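Notes for swapping fingers and comparing grippers on the two-arm bench. Written fast, fix typos if you find them. Replaces the February page.

## What you need

- the arm powered and homed, e-stop within reach
- both finger sets (pointed and flat pad)
- hex keys, the short ones. Long ones hit the bracket
- paint pen
- tool case with tools in it, or whatever you plan to pick
- the log sheet. Print it. Typing with gloves on is miserable

Give it a couple of hours the first time.

## 1. Park and kill power

Send the arm to the service pose. Wait for the brakes to click, then cut gripper power at the controller. Gripper power, not arm power. If you drop arm power you get to re-home everything and lose your offsets.

Check the cable loop at the wrist while you're there. Should have slack with the wrist rolled all the way either direction. Arif Saha lost a connector this way, whole afternoon gone.

## 2. Swap the fingers

1. Open the gripper all the way by hand. Slow.
2. Mark the old fingers with the paint pen, L and R. They look the same. They are not the same.
3. Back out the screws, 4 per finger. Put them in a dish.
4. Seat the new finger flush on the bracket. Wiggle it. If it rocks there's grit under it.
5. Screws in finger tight, crosswise, then snug.
6. Close by hand and look at the tips from the side. They should meet along the last bit, no step.

Step at the tips = go back to 4. Don't try to fix it with the screws, you'll just bend the bracket.

## 3. Set zero

Power back on. Run the close routine with nothing between the fingers, then open. On the Stisia controller the open reading should settle at 887. Write down whatever you get. If it drifts between tries the fingers are still loose.

Then save. The save button is on the second tab, don't ask me why. Power cycle and check it stuck.

## 4. Force limit

Start low. We use the same limit for both finger sets so the numbers can be compared. Mỹ Đỗ wanted separate limits and she has a point, pads spread the load and points don't, but then you're comparing two things at once. Same limit first. Tune after.

Pointed fingers will mark soft plastic. Don't use anything you want back.

## 5. Lay out the picks

Mix of shapes. You want something round, something long and thin, something with its weight at one end. Hand tools are great for this. A hammer tells you more about a grip than ten foam blocks, the head drags one side down and you see slip right away.

Use tools in their molded tray for at least half the runs. Picking off a flat table is the easy case. In a tray the fingers have to get down beside the handle and there's often no room. Flat pads do badly here, they want to sit on the rim. Pointed ones get in but grip less area, so the tool can swing.

Open the case flat and square to the table edge. Tape the corners if it slides. Leave clutter out around it, that's on purpose, we want the cameras dealing with a normal messy bench.

Before you hit go:

- both arms clear of the case at start
- laptop out of reach of the left arm, or at least its sweep limited
- people back from the table edge
- loose cables off the floor where feet go

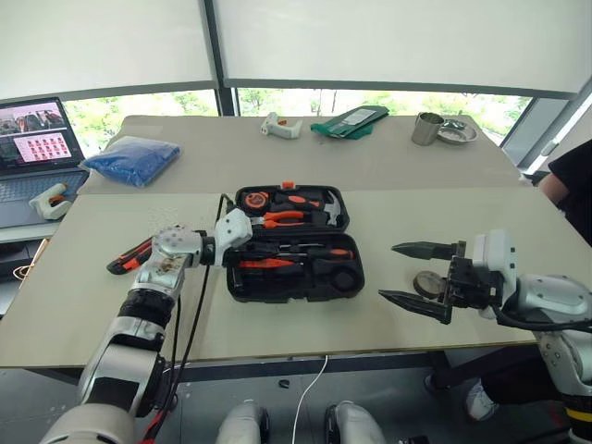 *Open tool case with both arms reaching over the table. Pointed two-finger gripper on the right arm, fingers open wide.*

## 6. Run it

Same order every time: tape measure, hammer, pliers, screwdriver. Lift, hold, turn the wrist, put back. Up to 1,000 cycles on a finger set before you retire it, less if you see wear at the tips.

Log for each pick:

- got it / missed / dropped
- where on the handle
- did it turn in the grip
- did it go back in its slot

Last one is the one people skip and its the most useful. Pliers especialy. They open up on you during the lift and then won't fit.

Wait for the arm to stop completly before you reach in to reset a tool. Every time. Encarnación Salcedo will pull you off the bench otherwise and she's right.

## 7. If it goes wrong

**Misses to one side, always the same side.** Camera offset. Redo the hand-eye calibration, don't nudge it in the script.

**Fingers hit the tray wall.** Come in steeper or open less. Full open is too wide for most slots.

**Grip fine, then drops on the wrist turn.** Grabbed too far from the balance point. Shift toward the heavy end.

**Reading jumps around.** Cable. Check the connector at the wrist before you blame the controller.

**Both arms stop for no reason.** Somebody's probably in the safety zone. Step back, clear it, restart from the last pick.

Flat pad results go in the same folder, file name ends in `_pad`. Ainhoa Bermúdez has the spare screws.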